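Storing spiral notebooks upright without bending the coils

Asked in Home Office & Paper, February
229 views

I have a pile of spiral notebooks with cardboard covers, mostly work logs. Stacked flat they slide off each other and the wires catch. I bought a black plastic crate with slotted sides from Pidico, but when only one or two are in it they lean and the coil pushes against the slots. Is there a better way to load it, or should I get a different box?
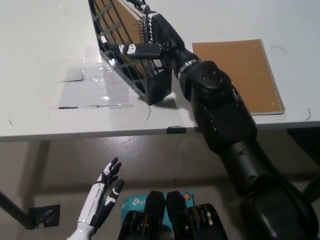

2 answers

Answer 1 (accepted)

Keep the crate. Stand each notebook on its short edge and alternate the coils, one to the left, the next to the right. The stack stays even that way and the wires don't hook together. Until the crate fills up, put a bookend or a piece of stiff cardboard behind the last one. Tip the crate back a little while loading and they'll stay put.

If a coil end sticks out, bend it in with pliers first. Mine snagged on the slots every time I pulled a book out.

Write the dates on the edge of the cover facing up. I didn't do that and had to take all of them out to find one.

Answered by Ayele, 3131 points

Answer 2

I just use magazine files. Bustley has them, or the office store in Morkdale if it's still open. Not sure they fit the big notebooks.

Was this page helpful? Yes / No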